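The Weigh House at Drokari

The letter from the county came on a morning when the road was closed, so Ostap Stelmakh didn't read it until the afternoon, when the plow had gone through and the mail truck could get up the hill.

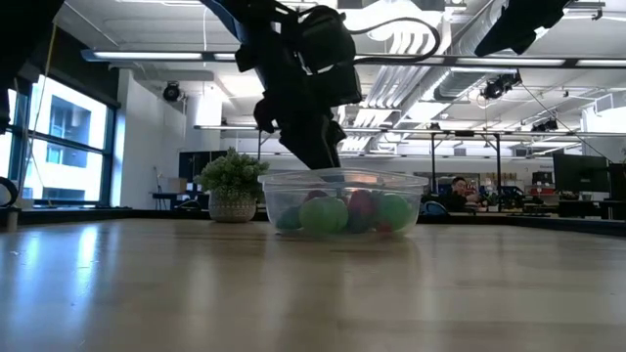 He read it standing at the counter with his coat on. It said that the public scale at Drokari would be taken out of service at the end of February, and that the building would be sold or torn down, depending on whether anyone wanted it. It thanked him for his work. It spelled his last name right, which the county had not always managed.

He put the letter under the lamp and went out to shovel the scale.

The scale was a steel deck set flush in the ground, long enough for a loaded grain truck. Snow on the deck threw off the reading, and ice under the edge of the deck threw it off worse. In winter he cleared it twice a day whether anyone was coming or not. He had a flat shovel for the top and an iron bar for the gap. The bar had belonged to Kostiuk, who ran the scale before him and who had taught him the job in one morning and then watched him do it for a year.

When he had finished, he went inside and checked the zero. It was off by four pounds. He went back out, found a lump of ice at the corner, broke it loose with the bar, and came in again. Zero.

Nobody came that day.

The next truck was Jonov's. Jonov hauled gravel from the pit down by the river, and he hauled it all winter because the county bought it for the roads. He pulled onto the deck, set the brake, and climbed down.

"You hear?" he said.

"I got the letter."

"They're going to use the one at the elevator in Culus. It's automatic. You put a card in and it prints the ticket for you."

"That's twenty miles."

"I told them that."

Ostap wrote the weight in the book and then on the ticket. He tore off the ticket and handed it through the window. Jonov looked at it and put it in his shirt pocket without saying anything more about Culus. Then he stood there a while longer. His truck was idling and the window glass buzzed with it.

"What are you going to do?" Jonov said.

"Clear off the scale. It's supposed to snow."

"I mean after."

"I know what you meant."

Jonov drove off toward the highway. Ostap shut the window and put more wood in the stove.

The books were kept on a shelf along the back wall. They went back to before Kostiuk. Each line had the date, the name of the driver, what was on the truck, and the weight. The oldest were in brown ink, in a slanted hand that Ostap had needed most of his first winter to learn to read. He had never been told to read them. He did it because there were long stretches between trucks, and because Kostiuk had done it, and after a few years he knew them the way other men knew ball scores.

He knew that the heaviest load of hay ever weighed at Drokari had come in during a drought, from two counties over, and that it had been sold before it was off the deck. He knew that a man had once weighed a piano. He knew that a driver named only as "the Kostiuk boy" had brought in a load of potatoes at 2,551 pounds, and that this was the same Kostiuk who later ran the scale, because the old man had shown him the line himself and put his thumb next to it.

"My father's potatoes," Kostiuk had said. "I thought I was going to tip the cart on the hill. I was twelve."

That was the only story he told about being a child.

Ostap took down the potato book that evening and found the line. Then he put the book back and went home. He lived up the road in a house with a tin roof. His sister called after supper, as she usually did.

"So come live down here," she said, when he had told her.

"I've got a house."

"You've got a house with nothing near it."

"The scale's near it."

She didn't say anything to that, and he heard her understand it at the same time he did. Then she asked if he had enough wood, and he said he did, and she told him what her doctor had said about her knee.

It snowed for three days. He cleared the deck morning and evening. On the second day he cleared it at noon too. A woman he didn't know came through with a horse trailer and asked if he could weigh it empty, and he did, and she asked what she owed. He told her. She paid in coins from the ashtray of her truck and asked if there was a bathroom, and he gave her the key.

While she was gone he looked at the trailer. It was an old one, with new boards in the floor. He guessed she was going to pick up a horse and wanted to know what the horse weighed on the way back. People did that when they didn't trust a seller.

She came back through before dark, with a horse.

"Can I do it again?" she said.

He weighed the trailer again and did the subtraction on the pad.

"Seven hundred and fifty-five," he said.

"He told me nine hundred."

"Well."

"Is your scale any good?"

It was a fair question and he didn't mind it. He showed her the inspection seal on the wall, and then, because she was still looking at him, he put his coat on, carried the test weights out of the shed, and set them on the deck one by one after she had pulled off. He brought her inside to see the reading. It matched what was stamped on the weights.

She looked at it for a long time. Outside, the horse shifted and the trailer creaked.

"He's thin, then," she said. "He isn't small. He's just thin."

"Could be."

"I can fix thin." She folded the ticket and put it in her glove. "Will you be here in the spring? I'd like to bring him back and see."

Ostap had the pen in his hand. He had already written down her name and the weight, and under the heading for the load he had written "horse," which he didn't think had been written in that book before.

"They're closing it at the end of February," he said.

"Oh." She looked around at the stove and the shelf of books. "Then I'll come in February."

After she left he put the weights back in the shed and cleared the place on the deck where her tires had dropped snow. He checked the zero. He ate the second half of his sandwich.

The letter was still under the lamp. He turned it over and used the back to figure what was in his savings, what the lot might go for, and what it would cost to have the seal renewed on his own account. He didn't know what a lot like that was worth. He put down a number he thought was too high and another he thought was too low. The license fee he did know. It was $252, and it was due every year whether you weighed anything or not.

He worked on it until the stove needed wood. Then he called Jonov, who picked up on the first ring and had the radio going.

"If I bought it," Ostap said, "would you still come up here?"

"Bought what?"

"The scale."

Jonov turned the radio down. "The county pays for my tickets," he said. "They'd have to take yours."

"Would they?"

"I don't know. I could ask the fellow at the road office. He's all right." There was a pause. "You'd have to keep it plowed yourself. The approach, too."

"I plow it now."

"I thought the county did that."

"No," Ostap said.

Jonov said he would ask. He said not to count on it, and that he would be up in the morning with a load, if the hill was open.

Ostap hung up and wrote the word "approach" on the back of the letter, with a line under it. It had started snowing again. He took the shovel from behind the door, and then he took the bar too, and went out.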